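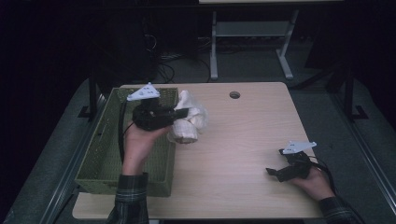 Laundry and Shelves: Where the Machines Are Now

Posted Monday, July 9, 2018
Text by Damilola Uzor

Clillus is a small workshop in Gundlow that works on one question: which of the dull jobs in a house or a shop can be handed to a machine, and when. I visited first in March and again last week. This page goes with the longer article on the Sturko laundry and covers the part that readers asked most about, cloth.

The short answer to the question in most of the letters is no, you can't buy a machine that does your laundry from hamper to drawer. You can buy machines that wash and dry, as your parents could. Between those two steps and after them, a person picks things up and puts them down, and that is the part Clillus is working on.

Why cloth

A box has the same shape every time you see it. A towel doesn't. Drop it twice and you get two different heaps, and the corner you want may be on top or folded under. A person feels for the corner and finds it. A machine with a camera has to guess from the part of the heap it can see, and then guess again once it has moved something.

Vratislav Kadlec has been at the workshop the longest. He came from packaging lines, where the same carton arrives at the same spot all day. "On a line you spend a month getting the part to show up in the right place," he told me. "After that the arm is easy. With washing, it never shows up in the right place."

How it is taught

Much of the work is done with no robot arm in it at all. A person holds a gripper in each hand and does the chore with those instead of with fingers. The white plates with dark marks on top help with working out where each gripper is and which way it is turned. The chore gets repeated, and the recordings go to the people who write the software.

I tried it for most of a morning. The first thing you lose is touch. You squeeze, the jaws close, and you look to see what you have. After a while I stopped trying to be neat and took the biggest fold I could see, which Kadlec said is what everyone does.

The other thing is that one hand often has nothing to do. With a small cloth and a basket, one gripper carries and the other waits. With a sheet, both are busy and you wish for a third. 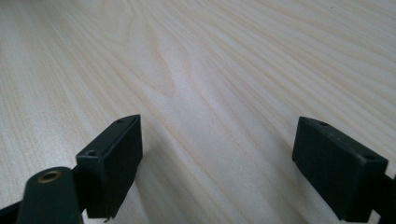

An open pair of jaws over a bare tabletop is easy for software to understand. The trouble begins when there is something between them. A pad can hide the very edge it is supposed to pick up, and a thin cloth lying flat gives it almost nothing to pinch. People slide the cloth, or scratch at it with a nail, or lick a finger. The pads are flat blocks and can't do any of that.

Emília Tóth, who runs the recording sessions, showed me her list of chores. It is sorted by how often they go wrong. I have copied some of it here with her remarks and left out the ones that only make sense if you work there.

Crumpled cloth and basket. Good for beginners. It doesn't matter which part of the cloth you take, and there is no wrong way for it to land as long as it lands inside. Watch the rim.

Napkins, folded once. Fine with thick ones. Thin ones stick to each other and you pick up two.

Hand towels, folded twice. The second fold is where it slides. Slow down before letting go.

Socks, paired. Finding the match is hard. Putting the pair together is harder, and she has stopped asking people to turn one sock over the other.

T-shirts. Sleeves. That was the whole remark.

Fitted sheets. Crossed out.

What works today

If you relax the rules, some of this already works. The Sturko laundry on the other side of Gundlow has a folding machine it calls the Sasaki, a long flat thing with belts. It takes flat towels all day without complaint. It also needs a person standing at the front to spread each towel out on the belt. The person used to fold. Now the person feeds. Sturko gets through more towels this way, and the manager there, Aníbal Meireles, is pleased with it, but he laughed when I called it automatic.

"It does the easy half," he said. "If it could reach into the cart and find me a corner, I would buy 3 of them tomorrow."

A shop floor is kinder than a home in most ways. The towels are one size and one color. The cart is always in the same place, and if something jams there is someone near who knows which button to press. At home there is a child's shirt inside out with a sock in the sleeve, and whoever is near wants to get to bed.

Putting things on shelves is further along than laundry. Boxes and cans hold their shape, and shops are willing to change their shelves to suit a machine. Bags of rice are a problem again, for the same reason as towels.

What doesn't

Speed is the obvious gap. The best run I watched, with an arm doing the work and no person helping, was a hand towel folded twice. It took 6 minutes. The fold was decent. Tóth folded the same towel while we were talking, without looking down at it.

The bigger gap is knowing when something has gone wrong. I saw an arm close on air, lift, carry nothing across the table, and open over the basket in perfect order. The program had no idea. A person notices the missing weight before the hand has left the table. Kadlec would like the grippers to report how far they have closed and have the software check it every time. He says this would catch the plain misses. It would not catch two napkins in place of one.

Then there is the question of a new room. A program that has learned on one pale table may do badly on a dark one, or under a different lamp. The workshop tries to vary things, but people settle into habits, and so do the recordings. Some 200 runs done by the same person in the same chair will teach a machine a good deal about that chair.

Will it get there

I asked everyone I met for a guess and got very different ones. Wiesława Domański, who keeps the accounts at Clillus and has watched more folding than she would like, said 9 years for a machine that empties a dryer and folds what it finds, with someone fixing the shirts afterward. Tóth thought towels would come well before that and shirts well after. Kadlec wouldn't give a number. He said to ask him again when a machine can get one napkin off a stack.

My own view, after two visits, is that the shop floor will see it first and that it will come in pieces. A machine that only moves laundry from one basket to another would be worth having in a place like Sturko, even if it never folded anything. Homes will wait longer. They are more varied and the buyers are less patient — and a slow machine on a kitchen table is a machine in the way of dinner.

Several readers wrote to ask whether a person should put off buying a dryer until something better arrives. I would buy the dryer.

Notes

The Sturko article has the costs and the floor plan, along with the full talk with Meireles. Tóth has agreed to answer questions about her list, and I will pass them on if they come in through the contact page. Please don't send her videos of fitted sheets. She has seen them.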